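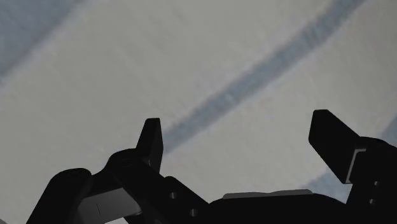 Como tirar marca de ferro de passar de toalha de mesa (e de quase tudo que é algodão)

Fiz besteira de novo. Fui passar a toalha grande para o almoço de domingo da família, o telefone tocou, e quando voltei lá estava ela: uma mancha amarelada com o formato certinho da ponta do ferro. Como já é a segunda vez que salvo uma peça assim, resolvi escrever o passo a passo de uma vez, porque da outra eu não tinha anotado nada e tive que reaprender tudo na marra.

Antes de começar, um teste rápido. Passe a unha de leve em cima da marca. Se o fio esfarela ou fica duro, queimou de verdade e não tem volta (aí é bordar uma florzinha em cima, ou transformar em guardanapo, já fiz os dois). Se o tecido continua macio e só mudou de cor, pode seguir, tem boas chances!

Do que você vai precisar:

água oxigenada de 10 volumes, dessas de farmácia
detergente neutro
uma bacia
dois panos brancos limpos
uma escova de dentes velha, bem macia

Olhe a etiqueta antes. Isso aqui serve para algodão e linho brancos ou bem claros. Em seda e lã eu não uso, e em tecido colorido só depois de testar numa pontinha da bainha e esperar secar. Eu pulei o teste numa fronha verde e ganhei uma fronha verde com uma lua cheia no meio.

Primeiro, molhe a mancha com água fria. Nada de água quente nessa hora. Pingue umas gotas de detergente e esfregue com a escova em movimentos curtos, sempre no sentido do fio. Enxágue bem.

Agora ponha um dos panos brancos por baixo da mancha, dobrado, e molhe o outro na água oxigenada. Cubra a marca com ele e deixe em cima, sem esfregar. Eu deixo 46 minutos, que é o tempo de um episódio da série que estou vendo — não tem ciência nenhuma nisso, meia hora também funciona. Se o pano secar no caminho, molhe de novo. De vez em quando levante a pontinha para espiar.

Quando a marca estiver bem mais clara, enxágue com bastante água fria e lave a peça normalmente. Sobrou uma sombra? Repita tudo. Na minha toalha precisei fazer duas vezes, e numa camisa do ano passado foi uma só. Nunca misture água oxigenada com água sanitária nem com vinagre, tá? Uma coisa de cada vez e a janela aberta.

Para secar, sol. Sol da manhã ajuda a clarear o que sobrou, e eu estendo com a mancha virada para cima. Só volte a passar depois de ter certeza de que saiu, pois o calor fixa o resto.

E já que estamos aqui, limpe a base do ferro! Muita marca que parece queimado é sujeira grudada na chapa. O meu é um Riltus velhinho, e faço assim: ferro frio e fora da tomada, uma pasta de bicarbonato com um tiquinho de água, pano úmido, e depois outro pano úmido até não sair mais nada. Nos furinhos do vapor, cotonete. Depois ligo e passo num trapo durante uns minutos antes de encostar em qualquer roupa boa.

Outra coisa que mudou a minha vida foi passar toalha grande pelo avesso, ainda meio úmida, com um pano fino no meio — gasta um pouco mais de tempo, mas o ferro perdoa muito mais distração.

Se alguém já tentou isso em linho cru, me conta nos comentários como ficou, que tenho um caminho de mesa esperando coragem.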